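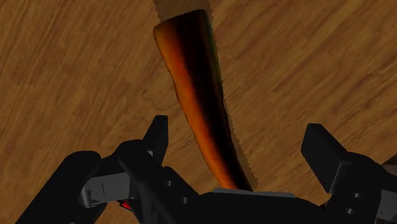 A carrot shape on a wood top.

2 min read

1/ I've been clearing out and refinishing old furniture for seven years now. People keep asking me how to fix a tired wooden table, so I'm putting it in one thread.

2/ Wash it first. Warm water, a drop of dish soap, a rag you've wrung out hard. Let it dry overnight. Most tables I get are dirty, and a few need nothing else.

3/ Find out what finish is on it. Dab some rubbing alcohol on the underside. If it goes sticky, it's shellac. If nothing happens, it's probably varnish or something newer.
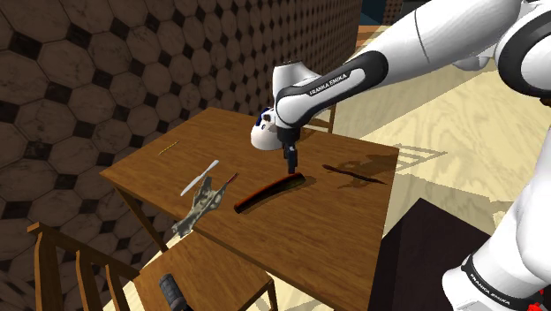 4/ SANDING

Go with the grain. Always. I start at 120 and stop at 200. Rainer Lenz taught me to wipe down between grits and I still do it – skipping it leaves scratches you only see once the oil is on.

5/ Water rings: try a warm iron over a cotton cloth first, a few seconds at a time. This fixed two of the three rings on my aunt's table. The third one I sanded out.

6/ For oil I use Sallden. A can cost me 20 dollars in July and did two tables. Thin coat, wait 20 minutes, wipe off everything that's still on top.

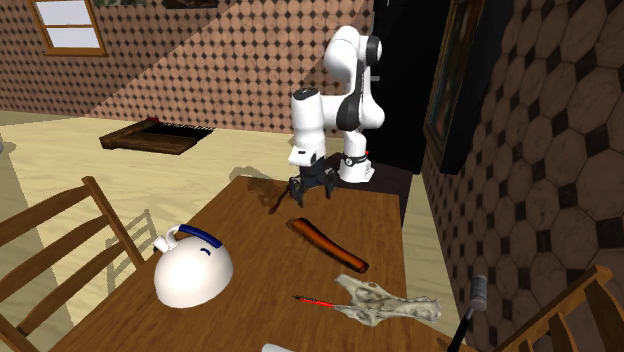 Second coat the next day, same way. A third if it's a table people eat at. Then leave it alone for a week – no hot mugs, no tablecloth.

7/ Oily rags can catch fire on their own. Lay them flat outside until they're stiff, then throw them out. Don't ball them up in the trash.

Comments

Hema Kotian: Does the iron trick work on lacquer? Mine has a white ring from a plant pot.

Benedikt Ehlers: Worked on mine, low heat.

Stefaniia Tymoshchuk: I'd go to 220 for a desk but otherwise same method here.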